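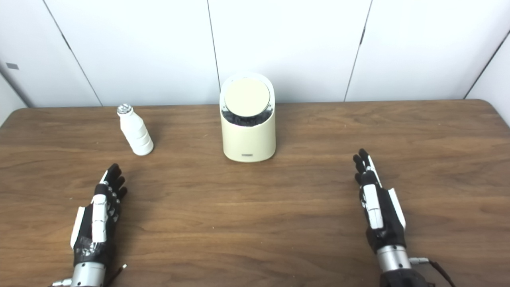 White bottle, silver cap.

2024-07-17

Up at five thirty, easy eight miles along the canal and back. Left shin fine until the last mile, then the usual tightness. Stretched, ate, went back to bed for an hour and didn't sleep.

The updated points list came out at ten. I have 1,314, same as last week, and I am 14 on it. Martim Bragança has moved past me. He picked up his points at Celtov on Saturday, where he walked the full distance in heat I would have dropped out in. I sent him a message and he wrote back right away. He thinks I can still get him at Derkent. I don't know. He has been faster than me on every hilly course this year, and Derkent is flat, so there is that.

Called Helmut after lunch. Helmut Frerichs has been coaching walkers for a long time and doesn't get worked up over lists. He told me to stop reading it every week and then spent half an hour going through it with me line by line. The line I had wrong was the one near the bottom. The woman from Ollia with 1,005 isn't out of it, as I had been telling people. She has only three scored races and everyone above her has four. One decent result and she jumps most of the way up to me.

We also talked about the red cards. I got two in the spring race and one in June, all for bent knee, all late on, all on the right leg. Helmut wants me to do the next three long sessions with somebody standing at the turn calling it out. I said I'd ask my brother. Helmut said my brother wouldn't know a bent knee if it kicked him. We settled on filming the last two laps and sending him the clips.
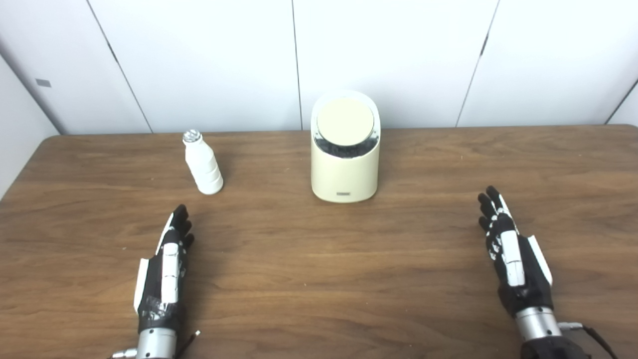 What happens if two walkers finish the season on the same points?
The one with the better single race score goes ahead, and if those match too, it goes to whoever had the higher place at Derkent.

I had to look that up in the selection notes, page two. It could matter. If Martim has a bad day and I have a fair one, we end up close to level, and his best race is better than mine. So a tie does me no good, and I need to be clear of him.

Tired of working this out. When I started walking in college there was one trial race and the first ones over the line went. You knew by lunchtime. Now there is a list, a window, a list of which races fall inside the window, and an email when they change it. I can see why they did it – one bad morning used to cost people a whole year – but I slept better under the old way.

Shoes came, the Sæther ones, half a size up from the last pair. Wore them around the apartment before supper. The heel is stiffer than I like. Will try them Friday on the short session and send them back if they rub. I have one good pair left and those have to last through Derkent.

Mom called. She wanted to know if she should book for the championships in December or wait. I told her to wait. She said the fares are going up. I said wait anyway. She has probably booked.

Supper was rice and eggs again. Weighed in the same as Monday. Iced the shin while I watched the evening news, then did Helmut's hip drills, all of them this time.

Tomorrow: intervals on the track, 4 by two kilometers, with the same recovery as last week. Call the physio in the morning about moving my slot. Entry fee for Derkent has to be paid before the office closes.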